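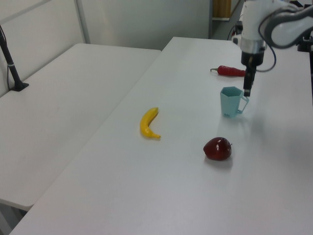

Staff moving from manual packing to a shared automated bench at the Gaete site should complete the steps on this page before their first rostered shift in the new area. The Brumik cell takes over the repeated lifting and placing of small goods. Staff remain responsible for setting out items, checking finished orders and deciding when the cell should stop. Items are to be set apart on the tabletop, as with the banana and the apple, so that the gripper can come down over one without touching its neighbour. A mug should stand upright, with its handle clear of other goods.

Before the shift

Sign in to Mudoda with your own staff number. Shared log-ins are no longer accepted. Read the handover note left by the previous operator and initial it. If the note records an open fault, do not start the cell until a shift lead has cleared it.

Check that the tabletop is clean and that no cable lies across the area where goods will be placed. Tie back long hair and remove lanyards.

Starting a run

1. Select the order list on the Mudoda screen and confirm the bench number.
2. Set out the first group of items and step back behind the marked line.
3. Press Ready. The arm will travel to its start position at reduced speed.
4. Watch the first 16 picks without leaving the bench. After that you may carry out labelling at the adjoining station.
5. If an item is dropped or gripped badly, press Pause and wait for the arm to come to rest before reaching in. Enter the item code and choose a reason from the list.

Do not try to catch a falling item. Damaged stock is written off in the usual way and is not recorded against the operator.

Changes to duties and pay

The 106 employees in the packing classification keep their current grade and base rate. Operators who complete the Brirna training module may apply for the cell operator allowance from April. Rotation between the bench, labelling and dispatch will occur every two hours, and breaks are unchanged. Pick rates logged by the cell are used for maintenance planning and will not form part of individual performance reviews.

Questions about rosters should be directed to Kalliopi Gkikas. Faults and training bookings are handled by Rafail Moschos on extension 654.

This site uses cookies to remember your preferences. By continuing to browse, you agree to our use of cookies. Accept Manage settings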